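Spent my Sunday morning sorting out the simulated cell for the arm at Mollell. Same household task as ever, cabinet on a rug, and it'd been playing up all week. Bit of a thread, sorry!

First job was the camera view. Someone had nudged the mount settings by 2 degrees in the config (might've been me, late, with crisps) so I put the old numbers back and ran a few checks on the rug and the corner of the wood, because that corner is what I line everything up to.
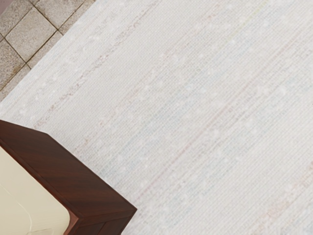
Kurniawati Tambunan: did you clear the joint offsets before you touched the camera? We lost a whole afternoon at Latuheru doing it the other way round.

Ha, no, I did not. Went back, zeroed the offsets, did the camera again. Cheers Kurniawati, you've saved me a grim Monday.

Next up, the gripper. The opening width was drifting over a long run, only a tiny bit each time, but after 200 episodes you really do notice. The file still had the limits from the old fingers in it!! Swapped in the new ones, set it to open wide and stay there, then restarted.
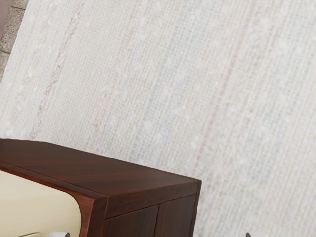

After that I left it going while I made lunch, with the log set to shout at me if the width moved again. It didn't shout. I've bumped the full run up to almost 3,000 episodes and it can chug away overnight.

Still on my list: the rug weave shimmers when the camera moves, and it's making the edge finder jumpy. I've turned the texture filtering up a notch and will see how slow that makes everything.

Also I now save a copy of the config every time I open it. Should've done that ages ago. If anyone's got a nicer way of comparing two of them than squinting at both, please shout, I've got 5 on the go already.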